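Looking after wooden bowls and boards
Quick notes, typed up 14/05/2021 between other jobs

People keep asking so here's the lot in one place.

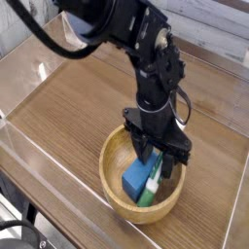 Washing first. Hot water, small squirt of soap, soft sponge, done. No soaking. Not even "just while I eat". Dry with a towel straight away, then stand it on its edge so air gets to both sides.

Never the dishwasher. Lost a good salad bowl that way one December, split right down the grain.

Oiling. Food-grade mineral oil, the plain drugstore kind. Olive oil goes rancid and you will smell it. Warm the bottle in a mug of hot water for 5 minutes, pour a little in the bowl, rub it round with an old T-shirt scrap. Leave overnight. Wipe off whatever is still sitting there in teh morning. New bowl — do this once a week for the first month, then whenever it looks pale and chalky.

Smells: half a lemon and coarse salt. Scrub, wait 20 minutes, rinse. Onion takes two goes. Garlic, sometimes three.

Rough or fuzzy patches: let it dry completley, light sanding with the grain, fine paper, wipe, oil again. Don't lean on it.

Sticky feel means too much oil or the wrong oil. Warm soapy water and a nylon scrubber, then start over.

Hairline cracks. Birdie Kapoor swears by rubbing beeswax in with a thumb, and on her big bread bowl it has held up fine. Anything wider than a fingernail, retire it from food. Fruit, keys, yarn, whatever.

Storage — not on top of the fridge, not by the stove, not in a sunny window. Lids off.

Oily rags: lay flat outside to dry before they go in the trash. Matters most with linseed or tung, those can catch fire balled up.

Cutting board legs and knife handles next time.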